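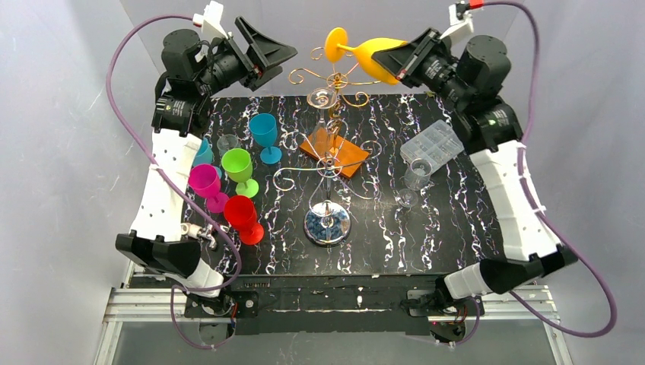 Before a Zarkier check-in kiosk goes live in a departures hall, the installer has to set up the bag drop, register the unit with the airport network and print a test tag. Set aside the whole morning for the first kiosk. Later ones go faster. If the kiosk is going into a lounge, keep it well clear of the drinks service. Glassware such as a yellow goblet or the clear glasses on a black, marble-veined top should stay on its own table and never be set on the kiosk shelf, where the vents are.

4. Setting up the kiosk

4.1 Before you start

You need the site code, the airline profile card and a roll of bag tag stock. The site code is printed on the delivery note. If the airport has more than one terminal, check that the code matches the terminal you are standing in. Kiosks registered to the wrong terminal will show the wrong gates and have to be reset from the beginning.

CAUTION: Do not plug the kiosk into a socket shared with a baggage belt. Voltage drops when the belt starts can damage the tag printer.

4.2 Connecting power and network

1. Open the lower rear door with the square key.
2. Feed the power cord through the left grommet and the network cable through the right one.
3. Push both cables down into the floor channel and close the channel cover.
4. Turn on the main switch. The status light shows amber.
5. Wait until the start screen appears. The first start takes longer than later ones.

Note: If the light stays amber after the start screen appears, the kiosk has power but no network. Check the wall port with the airport's IT desk before you replace the cable.

4.3 Registering the unit

1. On the start screen, hold the top left corner until the service menu opens.
2. Select Register and enter the site code.
3. Insert the airline profile card with the chip facing up.
4. Choose the airlines that will use this kiosk. Up to 3 can share one unit.
5. Select Save. The kiosk restarts and the status light turns green.

If error 109 appears, the profile card has expired. Remove the card and ask the airline's station office for a new one. Entering the site code again will not clear this error.

4.4 Loading tag stock

1. Open the printer drawer and lift the blue lever.
2. Put the roll on the spindle so the stock feeds from underneath.
3. Pull the end of the stock past the cutter and lower the lever.
4. Close the drawer. One blank tag is cut and dropped.

A full roll holds 900 tags. The kiosk gives a low stock warning on the staff screen, but at busy terminals it is better to change the roll at the end of the late shift.

CAUTION: The cutter is sharp. Keep fingers behind the guard — even with the power off.

4.5 Printing a test tag

1. In the service menu, select Test, then Tag.
2. Scan the printed tag with the bag drop scanner.
3. Check that the destination on the screen reads TEST.

If the scanner does not read the tag, clean the print head with a dry cloth and repeat the test. Replace the print head after 2,000 hours of use, or sooner if white lines run through the bar code.

4.6 Handing over

Remove the profile card, lock both doors and give the square key to the duty manager. Write the kiosk number and the site code on the handover sheet — one sheet per kiosk.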